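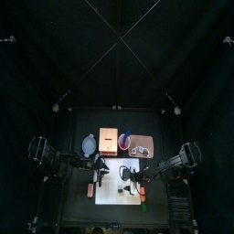 Slide 1. Bowl, box, cup with a blue stick in it, tray, white sheet.

Speaker notes: "Does Anyone Need a Play Kitchen Layout?"

Good morning. I was asked to talk about setting out pretend food for small children, and I said yes before I had decided whether I believe in it. I still haven't. You'll get 20 minutes of doubt and a few things I'd keep.

Start with the row along the back. Everybody's handbook has it: containers at the far side, working space in front. The Prenau guide gives this four pages. I'd give it a sentence. A bowl is for putting things in and children find that out fast.

(Pause. Let them argue if they want to.)

What I will grant is the flat white surface in the middle. A pale patch on a dark table tells a child where the cooking goes. We tried the same table at Gauthier with no sheet and no board, and the food went everywhere. Was that the missing sheet, or was it a wet afternoon in December? I can't tell you. The people selling the sheets seem very sure.

Next, the price list. The Pulomance sushi set we looked at had a catalog number, 482, a storage tray and a leaflet on "sequencing skills." The leaflet has 341 words and I read all of them. It says that children who put toy sushi back in a tray learn order. My own view is that they learn to put toy sushi back in a tray – a fine thing to learn, and cheaper to teach with a shoebox. 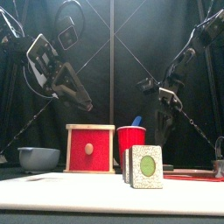 How many pieces should be out at one time?
Fewer than came in the box. Start with a handful, and bring out more when the children ask for something they can't find.

Take that question early if the room is restless, otherwise leave it until after the budget part.

Budget part. Bilden sent us a quote for refitting one play corner and the total was 900. For that you get a low table, matching bins and a laminated map of where each bin goes. Ask who has seen a four-year-old consult a laminated map. Wait for hands.

Now the cutting board. I came in ready to dismiss it and I've softened. Toy food on a bare table gets piled up. Toy food with a board and a toy knife next to it gets lined up, turned over, "cut," served to somebody's knee. I have no numbers for this, only a lot of mornings sitting on a small chair.
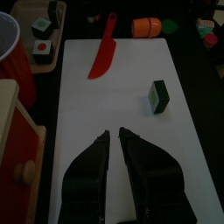
And I'd leave some of the food off the board, within reach, so the child has a decision to make about what comes next. Mixing is fine too. Purists complain when carrot slices turn up beside the sushi. Let them complain.

Trays: low sides, so the pieces can be seen from a child's height. Skip lids.

If time is short, drop the part about washing and go straight to questions. Handout is by the door, one sheet, both sides.

Comments

playcornerpat: Came for layout tips, left with one tip. It was a good one though, we put a board out and the lining up started the same morning.

m_oakes: You're unfair on the maps. Ours gets used every day, mostly by the adults, but used.

thirdshelfdown: Is the handout posted anywhere? The link on the program page goes to last year's.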